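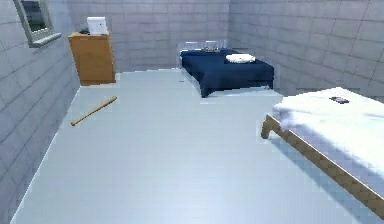 Moving Room Checks to the Simulator: A Procedure for Shift Leads

Applies to: Nenda lodging sites running the Ye room service unit (Hunddale, Tindstead)
Time needed: one morning for the first room type, less for later ones

Before the unit goes into a new room type, its routes and pick-up tasks are rehearsed in a simulated room. The rehearsal used to be done by the integrator. Starting in September it is done on site by housekeeping shift leads, who know the rooms and already write the checklists. This page covers building the task list, running the rehearsal, and changing the shift plan afterward.

What you need

A workstation with the simulator installed
The current paper checklist for the room type
Edit rights to the shift plan
A second person from housekeeping for the review in step 4

Step 1. Turn the checklist into tasks

Open the paper checklist and copy each line into the task sheet, one action per row. "Tidy the bedroom" has to be split up. Acceptable rows look like this:

Pick up item from floor
Move item from bed to dresser
Report item that cannot be identified
Leave room and close task

Mark each row U (unit), P (person) or S (shared). Stripping and making beds is always P. So is anything involving glass or guest medicine. If two people on the shift would disagree about a row, mark it P and bring it up in the review.

Step 2. Load the room and place objects

Select the room type from the site library. Check the furniture against the real floor plan before placing anything. A bed that is shifted toward the door by a hand's width will give you a route that fails on the first day.

Place objects where guests leave them. Use the lost property log as a source. The Tindstead log had 1,826 entries when the task sheet was drafted, and 985 of them were items left on a bed or on the floor. Small dark items on bedding and long items on open floor should both be in every test set.

Save the layout under the room type and a version number. Do not overwrite an earlier version, even to fix a typing error.

Step 3. Run the rehearsal

Run each task 10 times with the same layout, then change the layout and repeat. Keep the speed setting at the value used on site. Faster playback is fine for viewing but it must be set in the viewer and not in the run settings.

Record for every run:

Task row number
Completed, stopped, or wrong item
Where the unit stopped
Layout version

A stop is a valid result. The unit is set up to stop and call a person when it is unsure, and the number of calls is what decides the staffing in step 5.

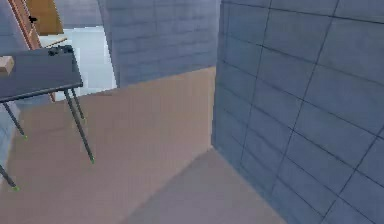
Viewpoints need their own check, apart from the task results. Step through the saved views of each layout and confirm that every object the task depends on can be made out from at least one of them. Work surfaces cause the most trouble. An item with an uneven outline may be hard to name from one angle, like the small black one near the back right corner of the gray tabletop, and an item at the far edge, like the beige block on the same table, can be partly out of view. Add a second viewpoint in such cases and rerun the task. The green caps on the table legs are useful for checking floor clearance, as they show where three of the legs end against the tan surfaces.

Step 4. Review with the second person

Go through all stopped and wrong-item runs together. The second person should be someone who cleans that room type and did not build the layout. For each run, agree on one of the following:

Change the layout and rerun
Move the row from U to S or P
Accept the call rate

Write down disagreements in the comment column. The site manager reads that column before approval.

Step 5. Change the shift plan

Rows marked U come off the person's list only after approval. Until then both lists stay in force, and the time allowed per room does not change.

After approval, add a call block to the shift. One person can answer calls from up to 2 units. Answering calls is counted as work time on the plan, in the same column as cleaning. At Hunddale it was first entered as standby, which left the person on calls with a full set of rooms as well, and the plan had to be redone.

The lead who runs rehearsals needs protected hours for it. Enter these as "simulator" and do not schedule room inspections against them.

Common problems

All runs stop at the doorway: the layout was saved with the door closed. Open it and save a new version.

Wrong item picked repeatedly: two objects share one label. Rename both and rerun.

Results differ between workstations: compare the layout version first, then the speed setting.

When to repeat the procedure

Repeat steps 2 through 4 when furniture is replaced or moved, when a checklist row is added, or when housekeeping staff report the same kind of call on consecutive shifts. A change of bedding color counts as a furniture change.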